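Sindurberg Museum of Art extends hours and opens new print room

2025-08-11 – The Sindurberg Museum of Art will stay open until 9 pm on Thursdays and will open a print room on its lower level, the museum announced today.
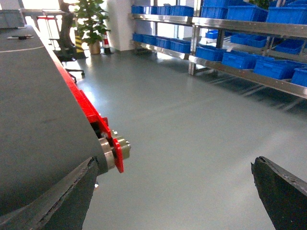
The print room will hold 318 works on paper, most of them from the Naidoo bequest, which the museum received in May. Visitors can ask to see up to four works at a time. One group of etchings deals with factory labour, and its colours are few – dark grey for a conveyor belt, bright red for the frame along its side. Bookings are free and run for 24 minutes.
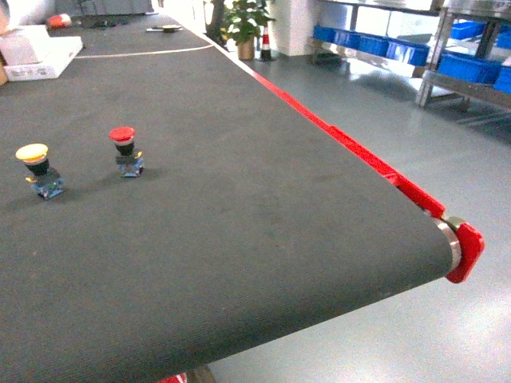
Lutfa Talukder said the bequest had been in storage too long and that she hoped students would be the first through the door. She added that framed prints would be changed every season to limit their time under light.

The opening display, Pivilden: Works on Paper, brings together 88 prints and drawings.

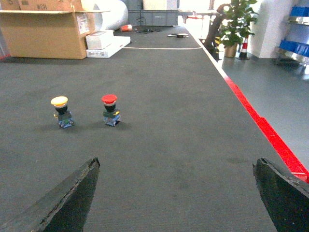
*Two push-button switches, side by side.*

Late hours begin with the opening display. The café will serve a short evening menu, and the Revis lecture series will move from Sunday afternoons to Thursday nights.

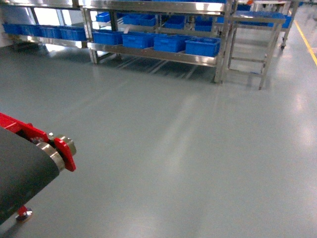
Lecture tickets cost $24, or $18 for members. Regular gallery admission is unchanged, and children under 12 still get in free.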